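About us

Dreketley collects examples of housework for robots to learn from. Beds, towels, blankets, washing up, laundry in and out of the machine. People do the job with a pair of hand-held grippers, we record it, check it, pass it on. The name comes from the lane our first office was on. Office long gone, name stuck.

This page last tidied up June 6, 2022. The old one still had the wrong phone number on it, sorry if you rang.

What we do

Short version: a learning system needs to see a job done many times over, in lots of different rooms, by different pairs of hands. Writing rules for a blanket doesn't get you far. Showing it does, if you show it enough. So we go into ordinary rooms and do ordinary jobs, again and again, and keep the recordings in good order.

We work on 3 projects at present.

Pustberg. Bedding and soft things. Blankets, sheets, pillowcases. Our biggest by a long way, 2630 checked recordings so far and more waiting in the queue. Bed work looks easy until you try it with grippers. Corners slip, the far side bunches up, the sheet underneath comes along for the ride.

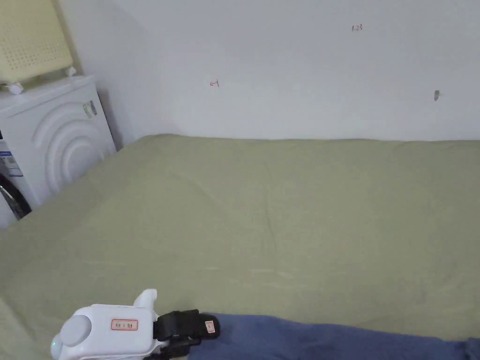
Most of the Pustberg recordings are short, one blanket and one fold or one spread. We start each one with the cloth in a different state: folded, half folded, dropped in a heap. If every example starts from the same neat square the system learns the neat square and falls over the first time it meets a real bed. We found that out the slow way in our first November and had to redo a good chunk.

Erkora. Kitchen jobs. Newer, smaller, still arguing over the list of tasks. Wiping down is in, anything with knives is out.

Tanguy. Not a collecting project as such, it's the checking tool we built for ourselves. Someone watches each recording through, marks where the job starts and stops, notes any drops or second tries. We keep the second tries. A missed grab followed by a good one is worth having and we label it as such. What gets thrown out: recordings where the hands wander off out of view, where somebody stops to chat, or where the job isn't the one on the sheet.

How a session goes

Two people to a room as a rule, one working and one keeping the log. A session is 4 hours at most, with breaks, as arms get tired holding the grippers up and tired arms make sloppy recordings. New starters do roughly 10 practice goes before anything of theirs counts. Left and right hand have to learn to wait for each other, that's the bit that takes the time.
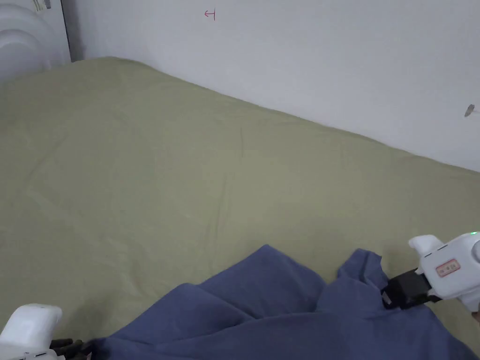 Cloth work on the bed, right gripper holding a raised corner.

We don't ask people to be quick. We ask them to do it the way they'd do it at home, more or less, and to let go cleanly at the end before moving on to the next one.

Rooms

Lived-in rooms are what we want. Small bedrooms, odd corners, marks on the wall, a washing machine next to the bed if that's how the place is laid out. We do ask for decent even light and enough floor to stand on. Personal papers and photos get put away before we start, and owners can see every recording made in thier home and have any of it removed.

Who uses it

Mostly small teams building household robots, plus a couple of university groups. We don't build robots and have no plans to. If you want the recordings, write and tell us what jobs your after and we'll say what we have and what state it's in. Bedding we can usually send a sample of straight off, kitchen takes longer.

Working with us

We take on collectors and checkers through the year, part time mostly. No technical background needed for either. Patience with bed linen helps. Training is paid, so is travel between rooms. Use the contact form, say which job you're asking about and what hours you can do. Replies can be slow when we're out collecting.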